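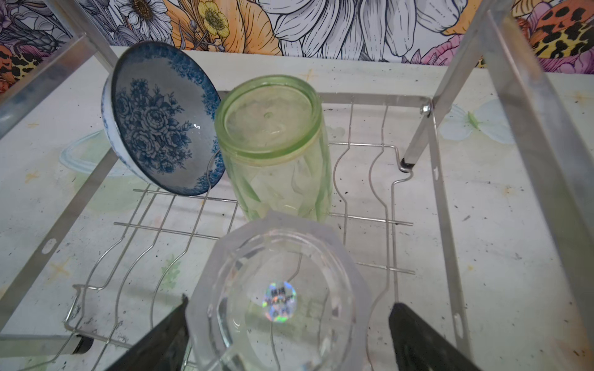
Wavcombe Wave Dish Rack, stainless wire

Reviewed Apr 18, 2018

Rating: 3 out of 5

I have owned a lot of dish racks and I have disliked most of them, so take that as your warning. The last one was a plastic-coated thing that started shedding its coating near the feet by December. When my sister-in-law Lilian Lyimo told me she loved her Wavcombe, I asked what there was to love about a dish rack. She said the plates stand up by themselves. I said plates stand up by themselves in every dish rack. Then I paid $25 for one anyway.

The selling point is the dividers. Instead of the usual straight prongs, the wire is bent into wavy S-curves that run toward the front, with plain straight wires crossing between them. The box says this "cradles every shape." I don't trust a box that says "every," so I spent a few weeks putting the awkward stuff from my cupboards in it, along with the normal dinner plates that any rack can manage.

Plates first, to get them out of the way. They're fine. A flat dinner plate drops in between two curves and stays there. Side plates lean more than I'd like, but they don't fall.

Bowls are where I expected it to fail, and it mostly didn't. I have a blue and white one with roses in the bottom that I use for salad and fruit and, when I'm not paying attention, cereal. In my old rack it had to go face down, where it took up half the space. In this one it will stand on its rim at the back, nearly upright, with just a bit of a tilt. I kept waiting for it to roll. It has slid a couple of times when I bumped the counter, and it has never gone over. My deep soup bowls are another matter. They're too round and too heavy at the bottom, and they end up face down like always. So much for "every shape."

Glasses are the weak spot. There are no separate posts for them, so a tumbler goes upside down over the wires wherever you can find room. My pale green ones have a thick rim and enough weight that they sit all right, though they end up shoved against whatever is next to them. I don't love glass leaning on ceramic. If you have thin wine glasses, dry them by hand or put them on a towel. I tried one stem glass and took it right back out.

Odd-shaped pieces were a nice surprise. I bought a clear glass dish with eight sides and a round well (it still had the shiny rainbow sticker in the middle, and I will be picking at that sticker until I retire), and I figured the corners would catch on the curves. They do catch a little on the way in. Once it's in, though, a flat side resting on the wire is steadier than a round edge, and I've stopped worrying about it.

Now the complaints.

Cleaning it is a chore. Wavy wire means more wire, and each place where a curve meets a cross wire is a spot for crud to sit. We have hard water here and I get white marks at the joints within days. Vinegar and an old toothbrush take care of it, but it takes a good while longer than straight prongs did.

There's no tray. None. You have to buy one separately or let it drip on the counter. My counter is white with specks, so water doesn't show much, and I suspect that is why I put up with it as long as I did. I ended up using a folded towel. For $25 I think a tray should be in the box.

It's also noisy. Set a bowl down in a hurry and the wires ring. My husband thinks this is not a real complaint. He doesn't wash dishes at six in the morning.

As for the finish, I can't tell you much yet. It's sold as stainless and I haven't found any rust, but I hadn't found any on the last one at this stage either. Ayman Benkirane, who runs the housewares counter where I bought it, swears nobody has brought one back. I'd expect him to say that.

I also looked at the Vomisetti, which comes with a tray and proper glass posts but has straight prongs set so close together that my bowl wouldn't go in at all. Lilian's neighbor has the Avard and likes it, but it's a two-level rack and I have a cabinet right above my sink.

Would I buy it again? Probably, if I still had mostly plates and a few odd dishes to dry. If your house runs on drinking glasses, get something with posts. And if you see it for the full price with no tray, wait for a sale. I've seen it marked down since I bought mine, and I'm still a little sore about it.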